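Tinham cell kit from Duvton, notes after 11 weeks with the evaluation license. Thread. I pay for my own seat and nobody at Duvton has seen this before posting.

↻ 48 ♡ 195

What you get: a simulator, a task library, a controller bridge, and drawings for building the same cell in hardware. The software is the product. The hardware is optional and ships from Clornau, a separate company with its own lead times and its own support desk. Keep that in mind when you read the single price on the order page.

Install is a package plus a license file. It went in cleanly on a Linux workstation with a midrange GPU. On the laptop it ran, but the contact solver dropped below real time as soon as both arms were moving. The docs list a minimum spec. Treat it as the spec for one arm.

Scene files are plain text and readable. Every fixture has a pose, a mass, a friction pair and a collision mesh. You can change any of them without going through the GUI. I consider this the best decision in the whole kit.

Collision meshes are mixed in quality. The large parts are fine. Some of the small ones ship as convex hulls, so anything with a recess behaves as if the recess were filled. I replaced three of them by hand. It took an afternoon, mostly reading the mesh rules.

Default layout is two arms on one side of the table, key panel up top, clamp board below it, space for loose blocks near the board. Both arms share one clock. You can script them separately or as a pair, and the pair mode has a proper interlock on shared volumes. It is conservative. Expect one arm to wait a lot until you tune the margins.

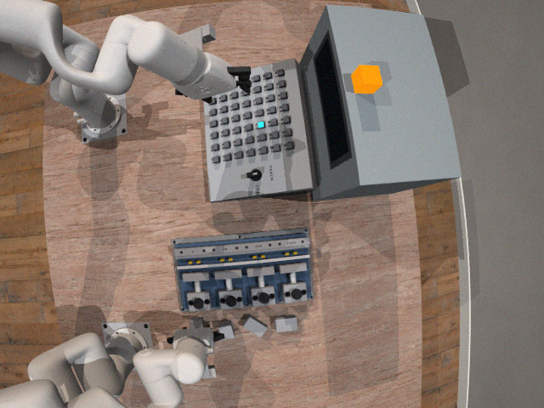

The margin setting is global in the current release. I would want it per region. A margin that is sensible over the clamp board is far too wide when one arm is working the keys and the other is nowhere close. Duvton has this on the public roadmap with no date.

Key pressing is the task I tested most. Each key is a spring with travel, a trip point and a return force, all exposed. Press success is scored on travel, so a glancing push that gets past the trip point counts. If your real panel has stiff keys, raise the return force before you train anything or you will get a light-touch policy that fails on hardware.

I ran 2000 episodes of the press task with the default reward. The policy learned to press. It also learned to drag the fingertip to the next key without lifting, and the default scoring has no penalty for that. Adding a lift term fixed it. The example config should include one.

Clamp task is harder and less finished. Grasping is stable. Release is where it goes wrong: a block set down slightly tilted will sometimes creep across the surface for a second or two before it settles. Halving the solver step removes most of it and costs you speed.

Domain randomization covers pose, lighting, texture, friction and camera placement. Ranges are set per object. Pose sampling does check for overlap, which I have not been able to say about every kit in this price range. Lighting presets are limited, and all of them give fairly soft shadows. If your shop has hard overhead lamps, write your own.

Controller bridge: works with the Magaña driver and with the generic joint-position interface. Latency on the Magaña side was steady. On the generic side I saw occasional late packets, and the bridge logs them but carries on. There should be an option to stop the arm. For a real cell I would not use the generic path unattended.

Documentation: the API reference is complete and accurate. The tutorials are from the January release and two of the calls they use have been renamed. The error message does tell you the new name, so this is an annoyance and no more.

Support answered both of my tickets with a usable reply. One was a bug, patched in the next point release. The other was me reading the units wrong on the damping field. It is per radian. The field label does not say so.

Licensing is per seat, and headless workers count as seats after the first four. Small labs will be fine. If you plan to train on a cluster, get the quote in writing before you build anything around it.

Where I ended up: renewing the software, skipping the hardware bundle. We already have arms, and the drawings are enough to machine the board ourselves. Revised scene files and the lift term go up on 15th May.

↻ 31 ♡ 126 💬 4

Comments

gantry_notes: Does the interlock work if the second arm is a different model? We have a mixed pair.

> Author: Yes, as long as both have collision meshes. You set reach limits separately for each.

pk_fixtures: Same creep on release here. Raising contact damping helped more than the step size did, might be worth a try.

> Author: Will test it, thanks.

lowtorque: Are the headless seats floating or tied to a machine? Sales gave me two different answers.

mill_and_mesh: Please post the replacement meshes too if the license allows it.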